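Purkska update 1.14 now available on all platforms

15 Jun 2022

Gomside has released update 1.14 for Purkska, its cooperative railway and settlement game. The update is free to all owners and is being delivered to PC and both console families at the same time. Players who have automatic updates turned on will receive it when the game is next started. The PC download is 2,272 MB; console downloads differ slightly in size.

The main purpose of the release is to correct faults reported after the previous update, which added the Poon region and its harbour lines. A small number of changes to balance have also been made, together with improvements to loading times and to the menus.

Saved games

The most serious fault concerned saved games in the Poon region. Where a player had built a line across the tidal bridge and then saved while the bridge was raised, the save could fail to load and the player was returned to the main menu. Saves made in this state will now load correctly, including those made before the update. It is not necessary to start the region again.

A second fault caused the autosave to stop without warning once a settlement had more than 145 buildings. The autosave now continues whatever the size of the settlement, and a message is shown on screen if it cannot be completed for any reason, such as a full disk. Gomside advises players with large settlements to make one manual save after installing the update.

Cooperative play

Guests joining a hosted game will no longer be disconnected when the host changes season. This fault affected sessions of three and four players in particular. Guests who lose their connection for other reasons now have 30 seconds in which to rejoin before their depot is handed to the host. The former limit was shorter and had been raised by many players on the official forum.

Voice chat volume is now stored separately for each player and is kept between sessions. The list of open games can be sorted by region, and games running an older version are marked as such in place of being hidden.

Timetables and freight

Several corrections have been made to the timetable screen. Trains set to wait for a full load will no longer leave early when a second train arrives at the same platform. Copying a timetable from one line to another now copies the holiday service as well. The order of stops can be changed with a controller, which was previously possible only with a mouse.

Freight prices for timber and slate have been lowered slightly in the first two regions, and the price paid for fish in Poon falls more slowly over distance. Gomside states that the intention is to make the harbour lines worth building early on, without making the inland routes less useful. Contracts already accepted will be paid at the old rate until they end.

Level crossings now close at the correct time for long trains. Carts and wagons that had become stuck on a crossing in an existing save will be returned to the nearest road.

Display and access

Text in the contracts screen can be made larger, and the setting now also applies to the map labels. A new option turns off camera movement when a train passes through a tunnel. Subtitles have been added to the station announcements, and the colours used for the four signal types have been changed so that they are easier to tell apart.

Loading times in the Vurnent highlands have been reduced by around a third on the older consoles. The flickering shadows seen on snow in that region have been corrected on all systems. In total the update contains 169 changes, and the full list can be read from the News tab inside the game.

Known issues

Gomside has confirmed that the following faults remain and are being looked into. The photo mode may show the wrong time of day after a long session. The achievement for completing every branch line in Vurnent may not be awarded if the last section was built by a guest; the achievement can be obtained by closing and opening that section again as host. On some PC systems the game may start in a window after the update is installed, and the display setting should then be chosen again.

Players who use community-made content are advised to turn it off before installing the update and to turn it back on one item at a time. Custom stations made with the earlier version of the station editor will need to be opened and saved once in the new version before they can be placed.

A further, smaller update is planned before the end of June. It is expected to deal with the photo mode fault and with a number of spelling mistakes in the translated versions. No new regions or trains will be included in it.

Reports of faults may be sent from the Help screen in the main menu. Reports should state the region, the number of players in the session and, where possible, should include the saved game concerned. 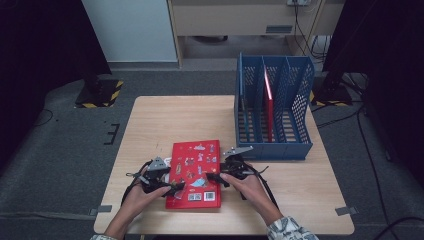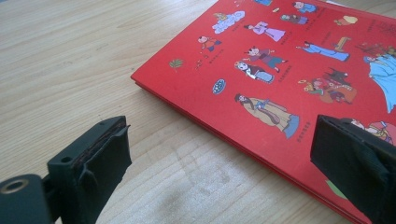 A red book on the table. 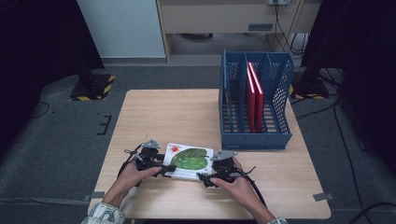 Can a player who has installed update 1.14 join a host who is still using the earlier version?
Both players must be using the same version of the game. A host on the earlier version will appear in the list of open games with a mark beside the entry, and it will be possible to join once the host has installed the update. Saved games are not affected by the difference in version and may be opened as normal after the update is complete.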